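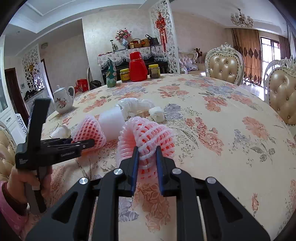

Loredana De Luca reckons we're all wasting money on sugar syrup and should have left a full super on in autumn. Her words from the club night, more or less, and I've been chewing on them since. I run six hives on the edge of town and all of them went into winter light. Before I buy another pallet of white sugar, who here leaves honey on, how much, and does it pay?

smokerlit
Posted 7:12 pm

Depends what you mean by pay. If you sell your honey at the farm gate for a decent price and buy sugar at the supermarket on special, syrup wins on paper every time. Paper has never had to carry a feeder bucket across a wet paddock in gumboots, though.

I leave one full-depth ideal on each double and don't look at them again until the wattle is well and truly going.

Ironbark Len
Posted 7:31 pm

Loredana lives in a valley where something flowers every month of the year. I could leave a full super on too if my neighbours were all rosemary hedges and lemon trees. Up here on the tablelands we get frost into October and the bees would go through a super and then start on the furniture.

Feed them. Two to one, early autumn, and get it done while it's warm enough for them to cap it.

smokerlit
Posted 7:40 pm

Len, you told a bloke last year to feed one to one in autumn.

Ironbark Len
Posted 7:44 pm

I told him one to one in SPRING. He asked in autumn. There's a difference between when a question is asked and what it's about.

drone_congregation
Posted 8:05 pm

Original poster, what were the hives like when you packed them down? "Light" can mean anything from "I could lift it with one hand" to "my mate said it felt light". I bought a Zwahlen luggage scale and hook it under each side of the bottom board, add the two together, and write it on the lid in texta. Crude, but it ended a lot of arguments in our house.

paddockbees (original poster)
Posted 8:22 pm

Fair question. Hefted by hand, by me, with a bad shoulder. So "light" means it hurt less than usual.

The two at the back fence were down to a couple of frames of stores each. The others had a bit more but nothing I'd brag about. I took too much off in the late flow, is the short version. The stringybark was going off and I got greedy.

Mererid Beddoe
Posted 8:47 pm

I kept a notebook on this for a few seasons, mostly to win an argument with my brother, who is no longer speaking to me about bees. Half the yard on honey, half on syrup, same site, same boxes.

The honey half came out of winter a bit stronger in brood. The syrup half was cheaper. The bill for sugar over the whole exercise was $400, and the honey I left on would have fetched more than that. What I can't tell you is whether the difference in brood was the honey or the fact that I left the honey hives alone, while the others had me lifting the lid every week to top up. I suspect a fair bit of it was me.

These days I leave what I think they need and keep sugar in the shed for when I've thought wrong.

Ironbark Len
Posted 9:01 pm

So you feed them.

Mererid Beddoe
Posted 9:03 pm

When I've thought wrong, Len.

smokerlit
Posted 9:10 pm

Which is how often?

Mererid Beddoe
Posted 9:16 pm

Moving on.

top_bar_tess
Posted 9:38 pm

Has anyone used the Clandell frame feeders? I had one drown what looked like a whole football crowd of bees before I stuffed it with bracken. The ladder insert that comes with it is decorative as far as I can see. Top feeders have been kinder to me, but then you get ants. You always get ants.

drone_congregation
Posted 9:52 pm

Cinnamon for ants. Doesn't work, but the shed smells lovely.

I've got the Clandells and they're fine if you float something in them. Sticks, bracken, a bit of shade cloth rolled up. I wouldn't put one in during cold weather, they won't leave the cluster to get to it.

Ironbark Len
Posted 10:04 pm

Dry sugar on a mat under the lid. If the weather's too cold for syrup, they can still get at it, and no one drowns. My old man did it that way, and I've not seen a reason to stop.

smokerlit
Posted 10:11 pm

Len and I agree on something. Somebody screenshot it.

One thing for paddockbees though — don't feed anything with supers on that you plan to extract. It ends up in the honey. And never feed honey from a shop, or from a hive you don't know the history of. AFB spores will sit in it for longer than you'll be keeping bees.

paddockbees (original poster)
Posted 10:26 pm

No supers on, all down to doubles. And I wouldn't feed shop honey, I'm greedy but I'm not mad.

So the plan is dry sugar on the two at the back fence now, leave the rest shut, and buy a luggage scale. Next autumn I leave a super on half of them and see who's right out of Len and Loredana.

Ironbark Len
Posted 10:29 pm

Put me down for the half that gets fed.

top_bar_tess
Posted 10:41 pm

Check the mats again in a fortnight, the strong ones clean them up quicker than you'd think. And weigh them before you start, or you'll be back here next winter telling us about your shoulder.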